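Looking After a Wooden Cutting Board

Kitchen tips by Ashley Pearce

A hardwood board will last for years if you keep it out of the dishwasher and oil it now and then. The steps below suit a thick board made from strips glued side by side, with or without a juice groove.

Step 1. Wash it by hand

Use warm water, a drop of dish soap and a soft sponge. Wash both faces and the edges, even if you only cut on one side. Don't leave the board sitting in the sink. Run a fingertip with the sponge over it all the way around the groove - meat juice dries there and is hard to get out the next day.

Dark wood hides stains well, so go by touch and smell as much as by eye. Fine scratches in the surface are normal and can wait until the next sanding.
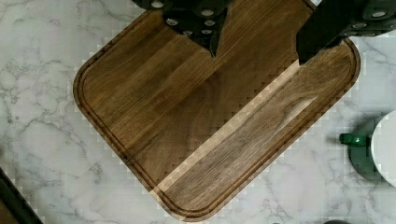

Step 2. Dry it standing up

Wipe it with a towel, then stand it on edge overnight with air on both sides. A board left wet and flat on a stone counter can cup.

Step 3. Oil it

Food-grade mineral oil is fine. Warm the bottle in a bowl of hot water, pour a little on, and rub it along the grain with a clean rag. Lighter strips may soak it up faster than dark ones and need a second pass. I do mine on a Friday night and wipe off the extra in the morning.

Step 4. Sand when it feels rough

Work by hand, with the grain, and finish with a fine paper. Keep the paper flat near the groove so you don't round over its edges. Wipe off the dust and oil again.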